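## Refitting a lift-off lid on a two-part box

These steps apply to rectangular presentation boxes with a separate lid and a fitted inner tray, such as the ones Stillach uses for small hardware kits. Boxes with a hinged or magnetic lid are covered on another page.

1. Clear a flat area of table at least 24 inches wide. Wipe it down first; grit under the base will mark the outer walls.
2. Set the base down with the opening up and the long side facing you.
3. Press the inner tray at all four corners. It should sit level. A raised corner will stop the lid 2 or 3 millimeters short.
4. Place the lid next to the base, printed face up, and check which way the graphic reads.
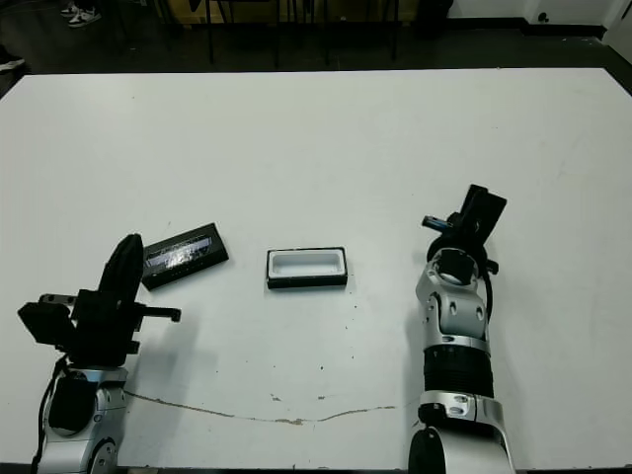 *Lid and open base on the white table. The lid is still at an angle and has to be squared to the base.*

5. Turn the lid until its long side is parallel to the base.
6. Hold the lid by its short sides and lower one short edge over the base wall -- do not push yet.
7. Bring the other end down until all four sides have started.
8. Let the lid drop under its own weight. On a tight box this can take 8 seconds while the air escapes.

If the lid stops partway, lift it straight off and start again from step 5. Pressing on one corner creases the wrap paper, and the crease will not come out.

Finished boxes can be stacked up to 16 high -- fewer if the contents are heavy. Keep all graphics facing the same way so the labels can be applied in one pass.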